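Search this guide Go Clear

Planlow Kitchen Arm: Set-up Guide
Section 7: Clearing the Table
Last updated: Jan 27, 2021

Read Section 2 (Mounting and Power) first. If the arm is already moving, read it faster. 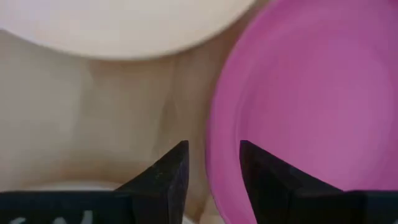 7.1 What to expect

The Planlow can clear a table, in the sense that a patient person can empty a bathtub with a mug. It picks up one dish at a time, thinks about it, and puts it down somewhere you have agreed on beforehand. In our test kitchen at Stundthorpe, a plate and a bowl took 284 seconds to reach the rack. A teenager is quicker, once located.

Plates are harder than bowls. A bowl offers a rim with air on both sides of it. A plate lies low and gives the fingers very little to hold, and a pale plate on a pale tabletop can be difficult for the wrist camera to pick out at all. A bright colour helps. If you own a pink bowl, start with that.

7.2 Before the first run

1. Scrape the dishes. The arm has no opinion about leftover gravy and will carry it, at an angle, across your floor.
2. Unstack everything. The fingers cannot separate nested bowls.
3. Leave a finger's width between neighbouring dishes. Where a plate and a bowl sit rim to rim, pull them apart by hand. Yes, you are now helping.
4. Wipe the finger pads with a damp cloth and let them dry.
5. Turn on the overhead light and select CHECK VIEW. Glare inside a glossy bowl may be reported as "liquid". Tilt the lamp and check again.

7.3 Teaching a pick-up

1. Hold the grey button and guide the wrist until the fingers are above the rim, one on either side.
2. Lower the wrist until the tips are just below the rim. Stop before they touch the tabletop.
3. Release the button. Wait for two beeps.
4. Press CLOSE. Grip force is preset to Low. Leave it there.
5. Press LIFT, then guide the arm to the rack and press SAVE.

Note: For plates, fit the Vavwood wedge (sold separately) under the near edge. Without it, expect the plate to be pushed politely toward the far side of the table.

CAUTION: Do not use the arm with crystal, heirlooms, or anything that belongs to your mother-in-law.

CAUTION: Keep children, pets and sleeves clear while the amber light is on.

7.4 If it goes wrong

Arm stops above the dish: it has lost the rim. Repeat step 5 of 7.2.
Arm closes on nothing and proceeds to the rack anyway: update the firmware. The May release checks for this.
Error V2 on Voß wrist units: unplug, wait, plug in again.

For loading the dishwasher, see Section 8. It is a short section.

14 comments · 3 shares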